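4.2 Collecting the demonstrations

We started out thinking this would be the easy part of the project (it wasn't, and I'll get to that). The plan was to have people move chess pieces around a board by driving the simulated arm themselves, save everything they did, and train on it. Chess is a nice little test bed for this. The pieces sit close together, they come in different shapes, and anyone can tell you whether a piece ended up on the right square.

We had two ways of giving a demonstration. In the first, which we call Aria, the operator holds a handheld controller and the gripper follows the hand, with the trigger opening and closing the fingers. In the second, Holto, the operator grabs a small passive copy of the arm and pushes it around on the desk, and the simulated arm copies the joint angles. I had a soft spot for Holto going in. It feels so much more like teaching! You can lean on it, feel where the elbow wants to go, and you don't end up fighting the wrist.

Both feed into the same recorder, Gilex, which writes joint positions, gripper opening and the rendered view at every step. Operators only ever saw the rendered view from the wrist. We argued over that quite a bit in February, when half of us wanted to give them a second, overhead window. We left it out in the end, so that the person and the learned policy would be working from the same pixels, shadows and all.
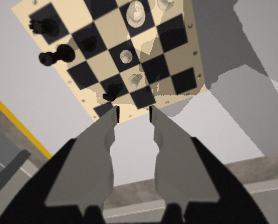
Figure 3. Wrist view in the chess environment, with the gripper open at the near corner of the board.

One of our operators told us after her first session that she'd stopped trusting her eyes for depth and was going by how far apart the fingertips looked compared with a square, and that she wished we had just told her to do that from the beginning. So we did tell the next group, and it went straight into the instruction sheet. I think a lot of what gets written up as "operator skill" is made of small tricks like this one, passed along by word of mouth and never recorded anywhere.

Each person got 3 practice episodes, which we threw away, and then worked through a list of moves. A move was given as a start square and a target square, with no hint about the path to take. The episode ended when the operator pressed a pedal. We didn't use an automatic check at this stage, and I'd do that differently now, as people have very different ideas of when a piece is "on" a square. Some nudged a rook for ages to get it dead center, while others let go and hit the pedal while it was still wobbling.

All in all we saved more than 2,000 episodes across the two interfaces. We then went through them by hand and dropped the ones where a neighboring piece got knocked over, where the pedal was pressed early, or where the operator simply picked up the wrong thing. Of the Holto episodes, 369 went out this way. Many of those came down to one problem: the passive arm has a bit of friction in the base joint, so small sideways corrections arrive as a jerk, and a jerk next to a tall piece is bad news.

We kept the pauses. It's common to trim them, and our first version of Gilex did so by default, but the pauses usually come right before the fingers close, which is the moment the policy has the most trouble with. Cutting them gave us a policy that rushed in and clipped the piece with the side of a finger. With the pauses left in, it hovers a bit too long, and we can live with that.

For the comparison in the next section we drew 500 episodes from each interface, matched by start and target square, so that neither one got an easier set of moves. The starting layouts come from the Ojeda scene set with the lighting randomized once per episode and then held fixed. We didn't change the board texture or the piece models. That's an obvious next step, and I'd expect the Aria-trained policy to suffer less from it, though that's only a hunch at this point.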